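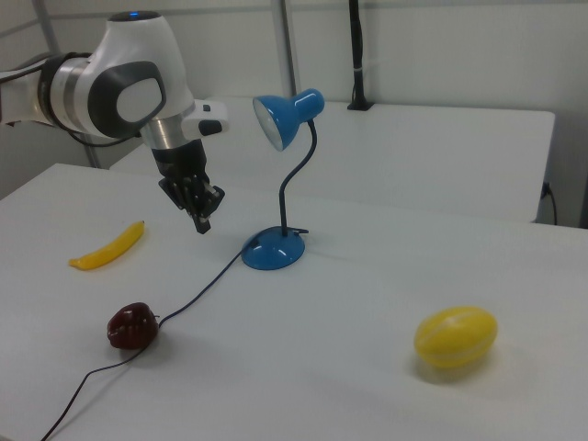 4. Setting Up Your Zoro Label Printer

June -- By the Astis Support Desk

Place the printer on a flat surface, away from direct sunlight. Leave enough space behind it for the roll cover to open fully.

1. Turn the power switch off, then plug in the power cord.
2. Press both side latches and lift the cover.
3. Slide the roll onto the spindle with the labels facing up. The tray takes rolls up to 124 mm wide.
4. Move the paper guides in until they touch the edges of the roll. Do not squeeze the roll.
5. Feed the first label under the bar and out through the front slot.
6. Close the cover until both latches click.
7. Turn the power on and hold the FEED button until a test label prints.

Note: If the test label is blank, the roll is probably in upside down. Take it out, turn it over and repeat steps 3 to 7.

Note: A full roll holds 2000 labels. Partly used rolls can be loaded the same way -- trim the loose end straight first.

CAUTION: The print head gets hot during long runs. Wait 13 minutes after switching off before you clean it.

For network setup, go to page 92.

Last updated: June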